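Start > Who We Are > Our Story

Shop Secondhand | Sell Your Clothes | Our Story | Contact

Filed under: Meet Emitz

Hi, and welcome to Emitz! I started this little resale shop with 35 sweaters and a folding table – and I still check every collar, cuff and seam myself. 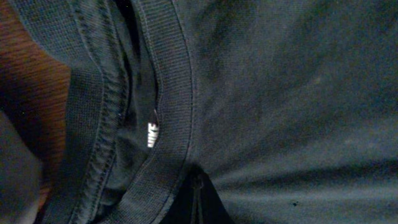
Dark knits are my favorite to sort (lint and all!), and I'm picky about necklines, so anything stretched goes in the mending pile. We moved to Zuvdale in July and now have 1146 pieces on the racks. Come say hi!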